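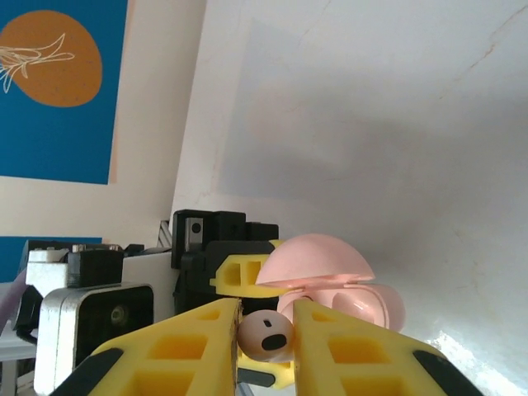
Wireless earbud. Small audio items are reported under Category C.

Programs > Materials Recovery > Grantee Reports > Tiltmont

Tiltmont Small Electronics Take-Back: Interim Progress Report

Last updated: November 2024

Filed under: Household Waste, Batteries, Interim Reports

Prepared by Ese Omoregie for the Solanki Fund

1. Status

Collection is running at 7 drop-off sites in Tiltmont, the number set in the grant agreement. The Pistgate site opened in October, later than planned, after the building owner asked for a metal cabinet in place of the plastic bin. The cabinet was paid for from the equipment line. No change to the total award is requested.

2. Items received

The program has logged 2,176 items to date. Category A (phones and chargers) remains the largest group. Category B (remote controls, calculators, clocks) accounts for 467 items. Category C (earbuds, headphones, small speakers) accounts for 394. Items are logged singly, so a pair of earbuds counts as two if both are handed in. Charging cases are logged separately under Category A.

The logging rule for earbuds was changed during the period. Site staff had been entering pairs as one item and single earbuds as one item, which made the Category C figures unusable for weight estimates. Earlier entries were corrected from the bag tags. Entries without a readable tag were left out of the total.

3. Sorting and storage

Sorting takes place at the Zerkine depot. Items with sealed batteries are separated on arrival and stored in lidded drums with dry filler. Swollen or leaking batteries go directly to the outside locker. The local fire marshal inspected the storage area and asked for wider spacing between drums. This has been done.

Kwaku Dankwa has revised the sorting sheet used at the depot. The new version has one page per category and drops the "other" column, which had been used inconsistently.

4. Problems

Bags from two sites arrived with household alkaline batteries mixed in. These are outside the scope of the grant and are passed to the county program at our cost. Signs at both sites have been replaced with a larger version.

The downstream processor has not yet supplied recovery rates for Category C. Without them, the material recovery table in Annex 2 is incomplete. A written request is outstanding.

5. Next period

Planned work consists of a second print run of the household leaflet, a scale calibration at Zerkine, and a review of pickup frequency at Pistgate. The equipment line is expected to close fully spent. A revised budget sheet is attached as Annex 1.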